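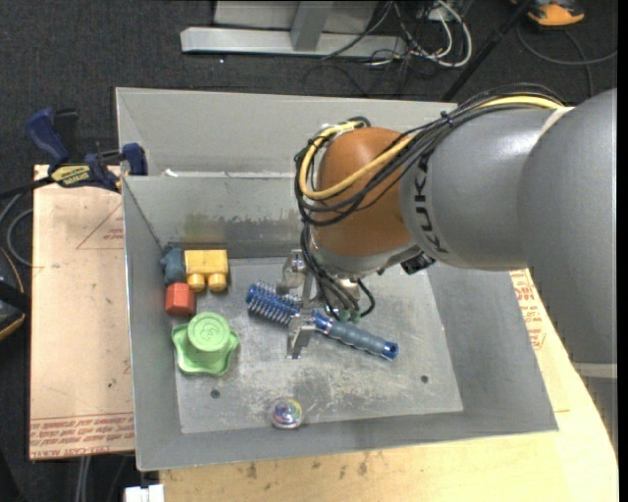
*Fig. 1. KUKA arm above a gray metal bin, with a hair brush and toy blocks inside.*

## Magnet bracelets and sleep: what we found

Laiba Mirani, Iqra Niazi

The Murkard leaflet promises "deeper rest within days." We doubted it. In October we gave 50 students in Tenville a bracelet to wear at night. Half got real magnets and half got plain steel, and only Teun Kramer had the list.

Better sleep was reported by 15 people with magnets and 14 without. We don't see an effect there. Sleep was self-rated, a weak measure, and two diaries were clearly filled in on the last morning.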